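Workshop diary, September – table top, oil, and the fruit question

Trial layout as it stood mid-morning.

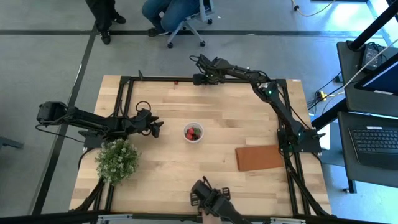
Surface

The butcher-block top is holding flat. I put the long straightedge across the staves in both directions before anything was set down and found no daylight under it except near one corner, where a feeler gauge just goes in. That corner was the same last month. I have stopped planing it in my head.

Color is more mixed than I expected when I ordered. Some staves are close to cream, some are honey, a few go to a proper tan. Under the old halogen lamps in the previous room they all read as one yellow. Against the gray concrete here the differences show, and I have come to prefer it. Raymonde Bouchard thinks the tan staves should have been turned to the underside. The top is glued up, so the matter is closed.

Oil: third coat of the Wavero went on last night, thin, wiped back after 7 minutes. The tin says to leave it longer. I tried longer on the offcut and got a tacky patch that took two days to go off. Seven minutes it is. Cloth rinsed and hung flat outside, not balled up in the bin.

Rails

Checked the fasteners on the black side rails with the short driver. Two on the left wanted a quarter turn, the right side none. The rails collect crumbs and sanding dust and the only thing that clears them is the narrow brush from the Trekard kit, pulled toward the near end and swept off onto the floor. The vacuum nozzle is too wide. I have written "narrow nozzle" on the shopping list again, under the previous "narrow nozzle."

Setting

Three items for the day: fruit, cloth, plant.

The bowl is the small round white one. Strawberry pieces, something green, dark berries. I kept it near the center with bare wood around it, on the reasoning that a spill there can be reached from any side. Juice is the real concern. Strawberry on unfinished wood is permanent in my experience, and I wanted to know what three coats would do about it. I set a cut strawberry face down on the offcut at 9:50 and left it for 50 minutes. Result: a faint ring, gone after a damp wipe and one pass with a dry towel. The dark berries are still to be tested. I expect worse.

Fruit weighed out on the kitchen scale before serving, 100 grams with the bowl zeroed. It looks like less than that once it is in. For two people the larger bowl would be more sensible, but the larger bowl has the rough foot ring and I am not putting it on new oil until I have taken some wet-and-dry paper to it.

The cloth is the rust-brown one, folded to a rectangle and laid down to the lower right of the bowl. It sits at a slight angle. I straightened it, came back, and it was at an angle again, so either I do not place it as squarely as I believe or the fold is uneven and pulls my eye. Measured the fold afterward: uneven. It was cut badly at the hem when I bought it at Girard. Pressed it again with the iron on medium and it is still out, though less.

It is a good color against the pale wood. I had intended to use the blue, and the blue is in the wash.

Plant

The bushy green one with the small pale tips is on the left and has spread over part of the rails and onto the top. It needs cutting back on that side. I took the same view in the spring and did nothing. The leaves leave no mark on the oil that I can find, but water would, so it gets watered at the sink and drained there before it comes back. Last watering 900 ml, which was too much for it. It dripped for most of an hour.

Raymonde says the one in her front room at Flestenthorpe gets half that and is twice the size. Hers faces south.

Remaining

Dark berry test on the offcut, same method and same time as the strawberry.
Foot ring on the large bowl.
Unpick and re-hem the short side of the cloth, or use it folded the other way and leave the hem alone.
Trim the plant.
Narrow nozzle.

Fourth coat undecided. The end grain near the far corner still drinks it in faster than the rest and looks a little dull when the light is low. I could do the ends alone and leave the face as it is. I will look at it again after supper with the lamp held flat to the surface, and if the dull patch is still there the tin comes out. There is enough left in it for the ends and not much beyond that.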